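Visit report: the medical supply store at Jirnport
13/08/2021

Our group from the purchasing course went to Jirnport to see the regional store for medical supplies. The building stands behind the old ferry terminal and from the road it looks like any other warehouse. Kai Sauerland from the logistics office met us at the gate and gave us badges, and also two pages of safety rules which we had to sign.

The first hall is for gloves and gowns. They buy from two suppliers, Ostermann and a smaller one in Iddale, so that a late ship or a closed border does not stop everything. I asked if this is more expensive. It is, by about 13 percent, and the health department in Dusberg pays the difference from a separate budget line. In December the contract must be renewed, and there is already a discussion whether one supplier would be enough again.

What interested me most was the rotation. Masks have an expiry date, and in the past old boxes stayed at the back until they had to be destroyed. Now the hospitals of the region receive the oldest boxes first, 1000 at a time, and the store orders the same quantity new. The hospitals did not like this in the beginning - they thought they were getting the leftovers.
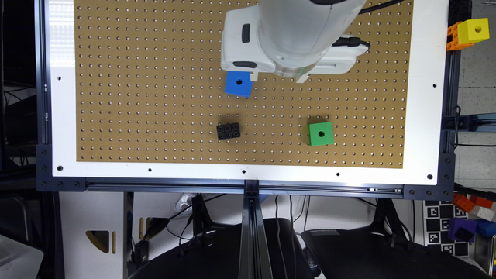
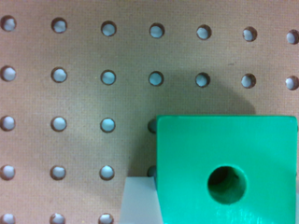
Kai Sauerland replied to this that a box with two years left is as good as a new one, and that the complaints stopped when the hospitals could see the dates in the ordering system before delivery.

After the coffee we talked about exports. If every country keeps its stock for itself, the ones without factories wait the longest. Jirnport has an agreement to lend gowns to the neighboring region, but it was written for floods and it says nothing about an epidemic. I would have liked to read the text, but it is not public.

The bus back to Dusberg left a little late. For those who want to go next time: bring closed shoes and a warm jacket, the second hall is cold also in summer.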